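旧車レストア同好会「トルンデン・ガレージ」 定例会 議事録

2020年5月10日(日) オンライン開催 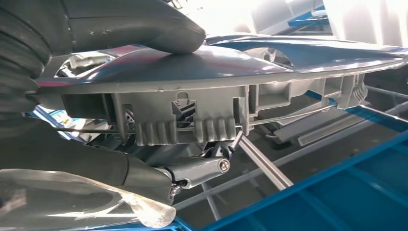
ヘッドライトのハウジング。上側のカーブに光が走っています

出席:会員12名、見学2名
欠席連絡:3名
記録:書記担当

1.開会と前回議事録の確認
初めてのオンライン例会でしたが、接続トラブルは最初の5分だけで済みました。普段は遠くて来られない会員も顔を出してくれて、開会前からもう雑談が止まらない状態! 3月の例会の議事録は、部品棚の棚番号に誤記が一つあったため(B-4をB-7に訂正)、訂正のうえ承認となりました。

2.会計報告
3月末の残高は2,879ユーロ。収入は会費と部品交換会の参加費、支出は倉庫の賃料、溶接用ワイヤー、パーツ洗浄液でした。洗浄液は前年より多く使っていますが、シムスカのエンジンを分解したのだから当然で、むしろよく収まったという声が出ました。保険の更新料394ユーロは次の期に計上します。質問は一件、交換会の釣り銭用に出した現金はどこに入っているのか。小口現金の欄に記載済みと確認し、報告は承認されました。

3.共同レストア車「シムスカ」の進み具合
今回いちばん盛り上がった議題です。

(1)エンジン
シリンダーヘッドの面研が終わり、加工屋さんから戻ってきました。画面越しに見せてもらった面がとにかく美しくて、しばらく全員が黙って眺めていたほどです。バルブガイドは8本のうち2本を交換。ヘッドガスケットは予備を含めて2枚確保してあります。組み付けは倉庫に集まれるようになってからとし、それまでは各自の家でできる小物(キャブレター、燃料ポンプ、デスビ)を進めます。

(2)ボディ
左のサイドシルは切り継ぎが完了。右は内側に予想より深い錆が見つかり、ジャッキポイントの周辺まで作り直すことになりました。型紙はもう起こしてあるので、次は鉄板の切り出しです。「錆の奥から当時の工場の塗料が出てきた」という報告には大きな歓声が上がりました。淡いクリーム色で、登録書類にある色名とも合っています。塗り直しの色はこれで決まりでよいのではないか、という意見が大勢でしたが、正式な決定は色見本を取ってからにします。

(3)電装
ハーネスは全線を引き直す方針で合意しました。旧い線を残して継ぎ足す案も出たものの、被覆が触るだけで割れる箇所があり、ここで手を抜くとあとで必ず泣くことになります。配線図は会員が清書したものがあり、線の色まで描き分けてある力作です。共有フォルダに入れてあるので、ぜひ一度開いてみてください。ヒューズボックスは元の位置のまま、リレーを二つ追加します。

(4)灯火類
レンズの曇り取りについて、研磨剤の番手をどこから始めるかで議論になりました。荒いほうから入る派と、まず細かいもので様子を見る派に分かれ、まったく決着せず。不要なレンズを半分ずつ試して、次回、写真で見比べることにします。光軸の調整ねじは固着しやすいので、外す前日に浸透潤滑剤を吹いておくこと。反射鏡の面には指で触れないこと。この二点は手順書に書き足します。

4.部品の共同購入
ブランデスのカタログから、ウェザーストリップ、窓のランチャンネル、ブレーキホース一式をまとめて注文します。見積もりは合計819ユーロ。個別に頼むより送料がかなり浮きます。希望者は部品番号と数量を一覧表に記入してください。ドア用のストリップは2ドアと4ドアで長さが違うので、記入の前に車台番号の確認をお願いします(前回はここで二人が間違えました。書記もその一人です)。
ラテックの内装生地については、見本帳を順番に郵送で回します。一人の手元に置くのは4日まで。千鳥格子の茶色が早くも大人気でした。

5.資料の電子化
古い整備書と会報のスキャンは、ほぼ40冊まで終わりました。残りは背の糊が弱っているものばかりで、平台のスキャナーで1ページずつ進めます。目次だけでも先に打ち込んでおくと検索がぐっと楽になるので、手の空いている方を募集したところ、その場で4名が手を挙げてくれました。うれしい! 昔の会報の「うちのガレージ自慢」の欄が読み出すと止まらない面白さで、作業がまるで進まないという報告も同時にありました。
著作権の扱いは、会報は会の内部で閲覧可、整備書は原本を持つ人の手元での利用に限る、という従来の取り決めのままとします。

6.夏の行事
湖畔へのツーリングは延期。日程は次々回の例会であらためて相談します。代わりに、各自のガレージをビデオ通話で見せ合う「オンライン車庫めぐり」をやろうという提案があり、反対なしで決まりました。一軒10分、質問タイム5分。片づけてから映すか、ありのままで映すかは各家庭の判断に任せます。
部品交換会は屋外での開催を軸に検討します。会場の候補は二か所あり、駐車台数と雨のときの逃げ場を調べて次回に報告します。

7.見学者から
見学のお二人から自己紹介がありました。お一人はお祖父さまの車を納屋から出したばかりで、床に穴が開いているとのこと。皆が一斉に助言を始めてしまい、司会が順番を決めるひと幕も。まずは車を水平に支えて寸法を測り、写真をたくさん撮るところから、という点では全員の意見が揃いました。もうお一人は車をまだお持ちでなく、車種選びの相談中です。お二人とも次回もぜひ!

8.宿題
・キャブレター分解洗浄:キャブ班
・右サイドシル用の鉄板の寸法出し:ボディ班
・レンズ研磨の比較試験と写真:灯火班
・共同購入一覧表の取りまとめ:購買係
・交換会会場の調査:行事係
・色見本の採取:ボディ班(クリーム色の部分を削りすぎないように)

9.次回
次回もオンラインで行います。日時と接続先は一斉メールでお知らせします。議題にしたいことがある方は、前の週の水曜までに書記へご連絡ください。

閉会後も半数以上が回線に残り、ウインカーの音はどの年式がいちばん良いかという話が続きました。結論は出ていませんが、録音をお持ちの方は共有フォルダの「音」に入れておいてください。

以上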